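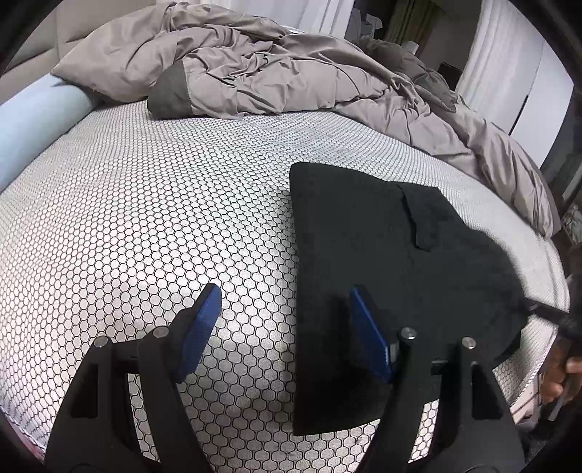

Ticket 134 – Biltby Guest House, booking calendar showing rooms as free when they're taken
Opened 2/6/24
Status: waiting on customer

Hello again, and thank you so much for bearing with us over this one. I know you've had two lots of guests turn up for the Huston room, which must have been horrid for everybody.

I've been through the sync log this morning. The calendar feed from Ukau is reaching us, but it stops at entry 800 and drops whatever comes after. You keep all your old bookings (very sensible for the accounts!), so the newer ones fall off the end.

What I've tried so far:
Reconnected the feed – no change.
Cleared the saved copy and pulled it again – stopped at 800 once more.
Moved everything before last November into the archive – the full list came through, and the Huston room showed as taken on the right nights.

The Sveinbjörnsson room is still wrong. It has 6 nights marked free that your own list says are booked, and I think it may be linked to the wrong feed address. Could you open Settings, then Rooms, and copy me the whole address next to it? Please don't press Reset, as that wipes the room's prices too.

Possibly the same fault as ticket 169, so I've linked the two.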